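Progress report to the Arnov programme: low-cost humidity and temperature board
Reporting organisation: Prerkanside
Prepared by: Jankauskaitė
Period covered: up to the end of August

1. Where we are

The second version of the board came back from the assembly company in good condition. Of the 17 boards in this batch, 3 did not answer on the I2C bus at the first power-up. On two of them we found a solder bridge under the sensor, and after rework they answer normally. The third has a damaged regulator and we keep it for spare parts.

The main change from the first version is the place of the sensor. Before, it was too close to the voltage regulator and the readings drifted upwards when the board was working for a longer time. Now the sensor sits on a narrow tongue at the end of the board, with a slot milled on both sides, and the regulator is at the opposite end. The drift is much smaller, but it is not zero, and we will write the remaining value in the datasheet when the long test is finished.

2. Firmware and library

The library now supports reading in single mode and in continuous mode. The user can change the I2C address with a solder jumper, so 2 boards can share the same bus. We also added a checksum control for every reading. If the checksum is wrong, the function returns an error and does not give the old value, as it did before. This was requested by the team in Woslow, who lost several days of measurements for this reason.

The heater function of the sensor works, but the documentation for it is still weak. I would like to rewrite this chapter before we publish the library.

3. Tests

The long test is running in the Woslow workshop with boards from the new batch. Each board stores its readings on a memory card and we copy them every Friday. Humidity readings agree well between the boards in the middle of the range. Close to saturation they spread more, and the recovery to normal values is slower than we wish. We are comparing two types of membrane cover for this part of the work.
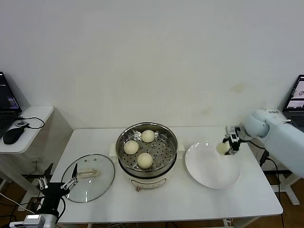
Steamer with three buns, glass lid to the left.

4. Costs

Spending is inside the plan, with one exception. The milled slots made the bare boards more expensive, and we had to move 500 euros from the travel line to the production line. We ask you to confirm this change in writing. No other change of the budget is requested.

5. Next period

- finish the long test and write the drift value in the datasheet
- choose the membrane cover
- publish the library with the new heater chapter
- order the connectors early - the last delivery was late and it stopped the assembly

The design files and the raw readings are in the shared project folder.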